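October, late evening

Spent most of the day on the sim runs for the Trodance comparison. The question is still whether a policy trained only on rendered views keeps its grasp rate when we shift the camera and the lighting between episodes. Last week's numbers were too noisy to say, so I went up to 50 episodes per condition and fixed the seeds.

Fixed view gave 55 per cent. Shifted view gave more than I feared, but I don't trust it yet – 3 of the episodes ended with an object half through the table and were still scored as a success. I'll have to change the check so it looks at height as well as position. Frida Hjaltested warned me about this in the spring and I wrote it down and then did nothing.

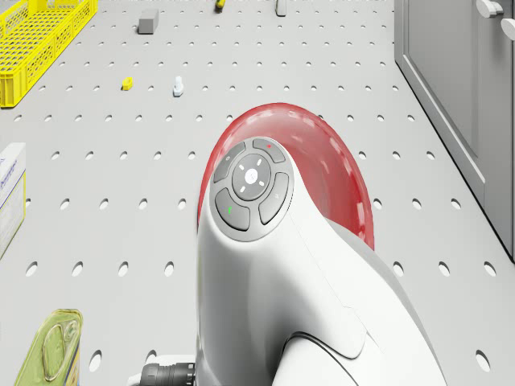 Simulated view over the arm, with the yellow basket at the back left and the small parts out on the table.

The holes in the table are a nuisance. Far off they shrink to dots, and I suspect the encoder is picking up on the pattern. Tomorrow I'll try a plain top with everything else left alone, seven random seeds, and see if the gap between the two views closes.

Iltitz went down after lunch, so the last batch moved to the old machine and is still going. Wrote to Kalogeropoulos about more disk space. No answer.

Need to rename the output folders before I forget which is which. Left at ten, rain all the way home.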